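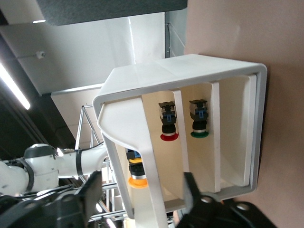

Button rules at the Vultport open day

I went to Vultport mostly for Rhona Halliday's talk on operator controls, and I'm so glad I got there early, because the room filled up fast (those chairs are not built for latecomers with backpacks). Her team at Emoseo writes the house rules for every robot cell in the building, and she'd brought the whole binder along!

The bit I scribbled down fastest was about color. Red is for stopping, green is for starting, and yellow is for something abnormal that needs a person to step in. You don't get to swap them around to match your company logo, which somebody once asked her to do. The white housing against the wall by the arm has a red, a green and an orange-yellow button with thin dividers between them, and I spent ages peering at that one. I like the dividers a lot. At my shop the buttons sit shoulder to shoulder and I've hit the wrong one with a glove on more than once.

Then Keir Aitken took over for the practical half. His rules for letting an arm press buttons were pretty strict: slow approach, a force limit set before the first run, and a separate emergency stop for the human, never one the robot is practicing on. He wants that stop tested every 8 hours of running, and written down by whoever did the testing. Their log was up to 3,148 entries and yes, I flipped through it, and yes, the handwriting is terrible.

Somebody asked if a practice panel needs proper labels too. Keir said yes, and if it isn't wired to anything, the label should say that as well. I'm stealing that one.

Lunch was soup and very good bread. I missed the Van Beek tour by 7 minutes, so I've signed up for the one in December, and Rhona has promised to send me the checklist before then.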